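From: Troels Gunnlaugsson
To: Bekholm walkers list
Date: 27 July 2018
Subject: Re: Sculpture trail, is the north loop worth it?

On the north loop, the question was:

> We have one afternoon in Bekholm and two teenagers who will tolerate
> art if there is food at the end. The leaflet says the whole sculpture
> trail takes 90 minutes. Is that real? And is the north loop worth
> doing or should we stick to the harbor half? Also, has anyone found
> the Bach mosaic? We looked in January and gave up.

The 90 minutes is real if you don't look at any of the sculptures. I walked the whole thing again last weekend and it took me most of an afternoon, though I did stop for a sandwich and an argument with a parking meter.

Start at the harbor end. The first few pieces are close together and one of them can be climbed on, whatever the sign says. After the footbridge you come to the big steel thing by Gusside, which the leaflet calls "a meditation on departure" and which everybody in town calls the Toast Rack. Teenagers usually like it. It hums when the wind is from the west. 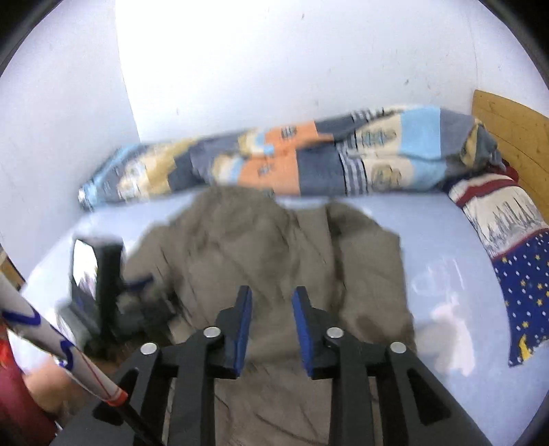 From there the leaflet sends you up the main road, and I'd ignore it. Take the lane behind the Rideck bakery instead. You get the painted garage doors, which aren't on the official trail and are better than half the things that are. The bakery shuts at 2, so do your bribing on the way up.

The north loop has two pieces on it and a great deal of hedge. One is a bronze heron, very fine. The other was moved for cleaning and so far only the plinth has come back. The council spent around 1,000 on new signs pointing to it. I'd skip the loop unless someone in your party is fond of plinths.

As for the mosaic, you probably walked right over it. It's set in the pavement outside the old music school: the opening bars of something by Bach, in blue and white tile. In January it would have been under grit and slush. Stand with your back to the school door and look down. The last bar is missing where they put in the drain cover.

If it rains, the harbor half alone is plenty.

Troels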